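棚卸しのスレッド。食卓の上に溜まった小物の仕分け手順を、自分用の記録も兼ねて書いておく。長いので興味のある人だけどうぞ。

1/ 前提。食卓は作業台ではないが、わが家では玄関から最も近い水平面なので、置き場の決まっていない物はすべてここに着地する。収納用品を増やしても流入量は変わらない。先に決めるべきは箱の数ではなく分類の軸だと考えている。

2/ 以前は「部屋」を軸にしていた。洗面所の物、台所の物、薬箱の物。この方式は一見合理的だが、行き先が二つある物で必ず止まる。歯みがき粉の予備は洗面所か、在庫棚か。毎回そこで手が止まるので廃止した。

3/ 現在の軸は「期限」。(A)期限の印字があり口に入れるもの、(B)期限の印字があり口に入れないもの、(C)期限のないもの、(D)中身のない包装。判断は印字を見るだけで済む。家族の誰がやっても結果がほぼ一致するのが利点。

4/ この軸は Marlina Hidayat さんの整理講座の配布資料にあった表を簡略化したもの。原表は11区分あり、細かすぎて運用できなかった。四つに減らしたら続いている。

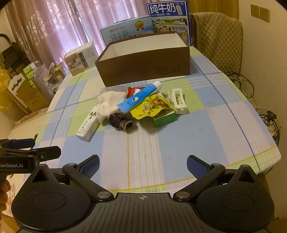

5/ 仕分けの単位は「ひと山」とする。卓上全体を一度に処理しようとすると途中で飽きるため、中央に寄せた分だけを対象にし、大きい箱は後回し。今回の山でいえば、歯みがき粉のチューブが(B)、ナッツの絵の黄色い小袋と干し椎茸らしき茶色いきのこが(A)、白いクリップ状の樹脂部品が(C)。葉の絵の薬箱は印字が小さいので、必ず手に取って明るい側で読む。薬は口に入れるものでも(A)に混ぜず、別に取り分けて薬箱へ直行。これは唯一の例外規定。

6/ 布は分類しない。丸まった布巾は山の構成要素に見えるが、実際には山の上に乗っているだけのことが多い。最初に取り除いて洗濯へ。布が一枚あると下の物の輪郭が隠れ、見落としが出る。

7/ 透明容器も同様。中身が見えるので確認済みと錯覚しやすい。蓋があれば開ける。空なら(C)、何か入っていれば中身の区分に従う。容器と中身で区分が割れた場合は中身を優先。

8/ 乾物の注意点。個包装から出た干しきのこは期限の印字を失っている。元の袋が特定できればそこへ戻す。特定できなければ小瓶に入れ、瓶に今日の日付を書いて(A)の手前側に置く。日付は期限ではなく「出自不明になった日」。

9/ 牛乳の外箱について。「纯牛奶」と大書された箱は寸法が揃っていて丈夫なので、つい収納に転用したくなる。転用自体は否定しないが、条件を二つ付けている。元の中身がすべて出ていること。用途を側面に書くこと。中身の分からない箱は在庫の誤認を招く。

10/ 実例。1月に、未開封だと思っていた牛乳箱を持ち上げたら電池と輪ゴムだった。逆に空だと思って畳もうとした箱に二本残っていたこともある。以後、箱は見た目で判断せず持ち上げて重さを確かめている。

11/ 家電の空箱は保証期間中のみ保管。期間は購入記録で管理し、箱の側面に終了年月だけを書く。型番まで書くと字が小さくなって読まない。食卓の上の家電箱は、卓面の専有面積が大きいわりに処理が一動作で終わるため、山の次に片づけるのが効率的。

12/ 口の開いた段ボールは一時受けとして優秀。ただし一箱まで。二箱目を出した時点で、仕分けではなく移動になる。自分の場合、一時受けの中身は当日中に空にする決まり。守れなかった日は翌朝いちばんに処理する。

13/ 使っている道具。ラベルは Raren の無地シール、574円。粘着が弱めで、紙箱から剥がしても表面が傷みにくい。(C)の小物入れは Bolon の仕切りケース、1490円。仕切りが可動なのはよいが、最小区画でもクリップ類には広い。次は浅型を試す予定。

14/ テーブルクロスについても一点。大きな格子柄は仕分けに向いている。格子の一つを一区分に割り当てれば、区分用のトレーが要らない。水色に(A)、薄緑に(B)という具合。無地に替えることも検討したが、この用途があるので当面は格子のままにする。

15/ 質問が来ていたので補足。「期限の近いものはどうするか」。(A)の中で並べ替えるだけで、別区分は作らない。手前が近いもの、奥が遠いもの。区分を増やすと手順3が壊れる。

16/ もう一件、Puspita Simanjuntak さんから「捨てる判断はどの段階か」。仕分け中は(D)以外捨てない。判断を二種類同時に走らせると速度が落ちる。(A)から(C)の要否は、所定の場所に収めるときに一つずつ見る。

17/ (D)の補足。菓子の包装は、平らに見えても中に一つ残っていることがある。指で端から押さえて確認してから捨てる。複合素材の袋は自治体の区分表に従う。うちの地域ではプラ扱いだが、他の地域のことは知らない。

18/ 未解決の課題。何の部品か分からない樹脂製の小物。(C)に入れてはいるが、増える一方で減らない。現在は専用の袋に入れ、本体が見つかったら戻す運用。前回は棚の留め具と判明したものが一つあった。残りは不明のまま。

19/ 次回は冷蔵庫の扉側の棚について書く。瓶の高さと棚板の間隔の話が中心になる。寸法を測ってからなので少し先。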